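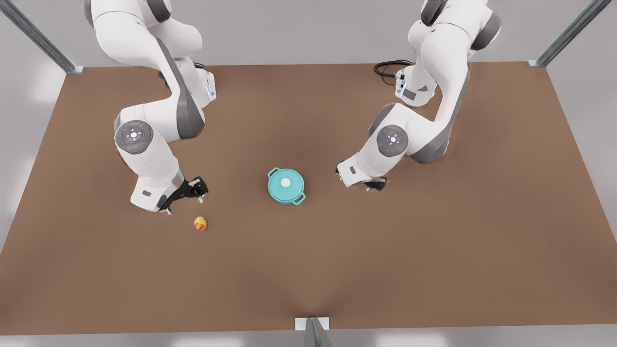
A teal cooking pot on a brown tabletop, with a small piece of fruit beside it.

My council wants to close the community kitchen in Mudgway and replace it with a voucher. The paper that went out in November calls this "a move to flexible food support". I think it is a mistake, and I want to set out why, as somebody who has cooked there for 12 years and who also reads budget papers for a living.

The kitchen costs money. I won't pretend otherwise. It has a gas bill, an insurance bill, and a cool room that is older than my daughter and has been repaired more often than it should have been. The voucher has none of these. A card arrives in the mail with $100 on it every quarter, and the household spends it at whichever supermarket it likes. On paper the second option is cheaper to run and easier to audit, and the person who wrote the paper has done the sums properly. I checked them.

What the sums leave out is the cooking. Most of the people who come to Mudgway can afford some food. What they lack is one or more of the other things a meal needs: a working stove, a decent pot, an hour free before the kids are tired, the knowledge of what to do with a kilo of dried chickpeas. A voucher assumes all of that is already in the cupboard at home. For a fair share of our regulars it isn't. One man had been living for most of a winter with a microwave and a kettle. Giving him money for groceries would have bought him more noodles.

Tayla Sheehan, who works at the council and has been decent to deal with throughout, put the opposite view to me over the phone. She said people should be trusted to choose their own food, and that a shared kitchen tells them when to eat and what. I think that is a fair point and I have heard it from people who use the service as well. Some of them dislike sitting at a table with strangers. Some dislike lentils. If the council had proposed vouchers for those people alongside the kitchen, I would have signed the letter of support myself.

But choice needs more than one thing to choose from. If the kitchen goes, the household with no stove gets a card and the household with a good stove gets the same card, and only one of them is better off.

There is also the question of what things cost when you buy them in small amounts. We buy onions by the sack, rice by the sack and tomatoes when the growers out past Lamau have too many. A family buying a single tin and a half-kilo bag pays far more for the same dinner. The paper doesn't mention this at all, which surprised me, given that the figures for our bulk buying were sent to the council with last year's report. We put out 485 meals in our busiest month. I would like to see somebody price that many dinners at supermarket rates and then tell me which program is the expensive one.

The other argument you hear is that Ukeck closed its kitchen and nothing terrible happened. I rang Ngaio Waaka, who used to run it. She agreed that nothing terrible happened, in the sense that there was no protest and no story in the paper. She said the people who used to come stopped being seen. A few turned up at the church on the hill, which does a soup night, and she doesn't know about the rest. The council there counts the cards it mails out and reports that number as households helped. It has no way of knowing who ate what. When our kitchen has a quiet week, we know by the leftovers.

I am wary of people who say a kitchen "builds community", because the phrase gets stuck onto everything from bus shelters to dog parks. Plenty of our regulars eat and leave without saying much. What I can say is that it takes me two hours to make a big curry and in that time I will usually have taught one other person to make it. Some of those people now cook at home. They don't show up in our numbers any more, and so in the council's terms they look like a decline in demand.

If money has to come out, there are places to find it. The kitchen could open four evenings instead of five. The cool room could be replaced once instead of patched every summer. We could charge a small amount for hiring the space in the mornings, when it sits idle, and I know of at least one caterer who would pay for it. I put all this in my submission. The reply thanked me for my feedback.

Submissions stay open until the end of the month. The form is on the council website under Fleseo Program Review, a title that gives no hint it has anything to do with food, so you may need to search for it. There is a box at the bottom for comments. Write in the box, because the tick-box questions above it only ask how you would like to receive your card.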